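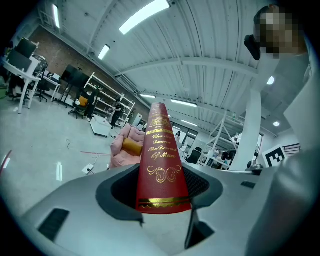
How do you shelve old hardcovers so the spines don't get wrecked?

Stand them straight up, snug but with enough give that you can get a finger on either side, and stop pulling them out by the top of the spine. Push the two neighbors back a little and grip the one you want around the middle.

OK so that's the short version. I've been sorting the red-and-gold books this month and I have a lot of feelings, so this is going to be a thread, sorry to everyone who follows me for soup

First thing, I LOVE a silly fancy spine. The Descent of Man has gold bands up at the top, a little emblem, italic lettering, a flourish under that and then a shiny band with a zigzag edge near the bottom. For Darwin! For a book about apes and beetles and bird feathers! Somebody had a great time with that

(I have read maybe a third of it. The bird chapters go on and on and I mean that as a compliment)

Gold on a spine is the part that goes first. Every time a hand drags down it, a bit goes. So: clean dry hands, no lotion, and don't wipe the gold with anything. Not even the cloth you swear is soft. I did the soft cloth thing once on a cookbook and now it is a book by "ulia Chil"

Dusting goes like this. Hold the book shut, firmly, and brush the top edge away from the spine with a dry paintbrush. The wide cheap kind is fine. Mine is a Zoveck from the bottom of the hardware bin, 3 bucks, has outlived two nice ones

Don't blow on them. I know it looks great in movies. You're just spitting on a book

Somebody asked about bookends already so jumping ahead. The flat metal ones with the thin foot are OK for paperbacks but a heavy hardcover will slide straight over the top of the foot and you get the bottom page edges chewed up. I use the chunky Brernent ones, felt underneath, ugly as anything, they stay put

And if you've got a gap on the shelf, lay a couple of books flat to fill it. Leaning is what twists the spine over time. A book that's leaned for years never really sits square again

Sorting! My actual favorite part. I gave up on alphabetical for this batch and went by height first, then subject. Tall next to tall means the covers hold each other up all the way. Purists can come and redo it, I'll make coffee

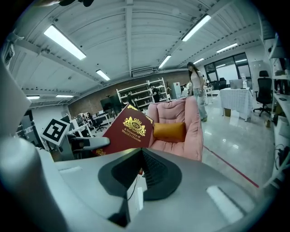
Trundell Reading Room Club · Shelves & Repairs Team

Putting our name on this half of the thread so the rest of the team can find it when they want to argue with me about the anthologies

Because the big question is where A Treasury of World's Classics GOES. Dark red, gold crest on the front with an RW in an oval, gold border around the edge, extremely pleased with itself. Is it fiction? Is it general? I want an anthologies shelf. I have been outvoted on an anthologies shelf before and I'm asking again

My case: when you pick up a treasury you don't know what you want yet. You want to sit somewhere soft and flip. So they should live near a comfy chair at hand height and not up in the reference section where you need the step stool

A pink padded armchair with fat quilted arms is the correct place to read one of these btw. Deep seat, cushion behind you, book on your knees. I will not be hearing from the hard chair people

Handling note for anything with a decorated front: don't stack them face to face with something rough in between. Gold borders rub at the corners first. A sheet of plain acid-free paper between covers if you're boxing them, and boxes small enough that one person can lift them without making a noise

How many books fit in a small box? Depends, but mine take 20 regular hardcovers, standing up, spines all facing the same way. Never spine up! The pages sag out of the cover. Flat stacks are fine too if you keep the big ones on the bottom

We've got more than 200 hardcovers to get through before the end of August and I'm enjoying it way too much to do it quickly

Red covers specifically. Some of the old red dyes come off if they get even slightly damp, and it goes on your hands and then on the next book, and then you've got a pink Dickens. Dry brush only until you've tested a tiny spot on the inside edge with a barely damp cotton swab. If the swab turns pink, stop right there

Sun is the other one. Red fades to a kind of sad salmon along the spine while the front stays dark, you've seen it in every thrift store. If a shelf gets afternoon light, put the stuff you don't care about on it. (Mine has tax guides)

Loose hinge, where the cover's flapping a bit but hasn't come off? Leave the tape in the drawer PLEASE. Tie it around with flat cotton tape, bow on the long edge, and take it to somebody who does repairs. I go to Ó Ceallaigh Bindery, they're slow and they're lovely and they'll tell you if it isn't worth fixing

Someone just replied asking if these are worth money. No idea! Most nice-looking classics were printed in piles and sell for the price of lunch. Buy them for the zigzags

Anthologies shelf vote is in the usual place. Vote yes. Bring a paintbrush if you're coming by, we're short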